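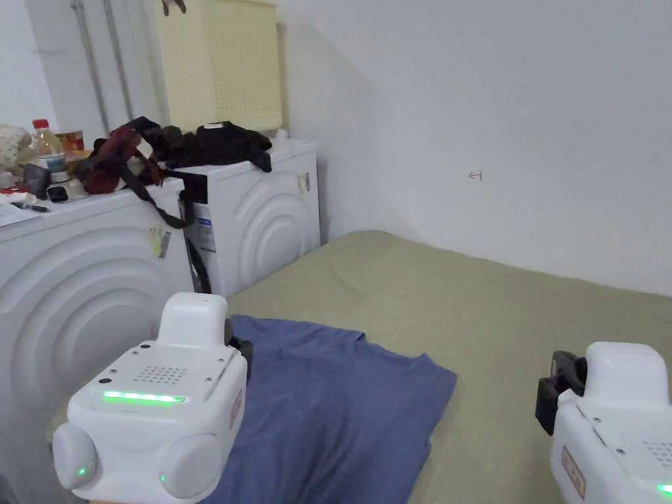 Help > Wash and Fold

Do I need to book?
Nope, just drop your bag at the Pinville shop before 7 and I'll get onto it. If you're out Broltdale way, I do a pickup run on Tuesdays (text me first!).

What does it cost?
A standard bag is $22 and a big one is $40. Doonas are extra, sorry, they hog a whole machine.

Can you get sunscreen out of collars?
Usually, if it hasn't been through the dryer. Leave me a note, I love a challenge.

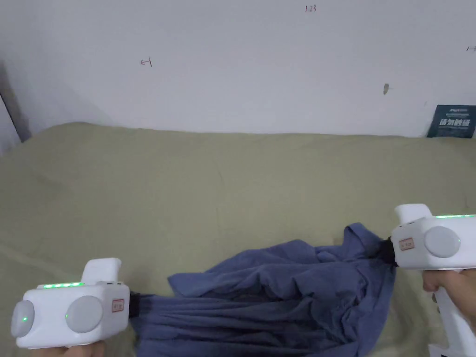

Page last changed: August 2022

Do you iron?
I don't, but I'll fold your shirts and trackies neatly. For ironing I send everyone to Bhardwaj in Gitside.

What if a sock goes missing?
Ring me. I keep a tub of strays under the counter and yours is probably in it.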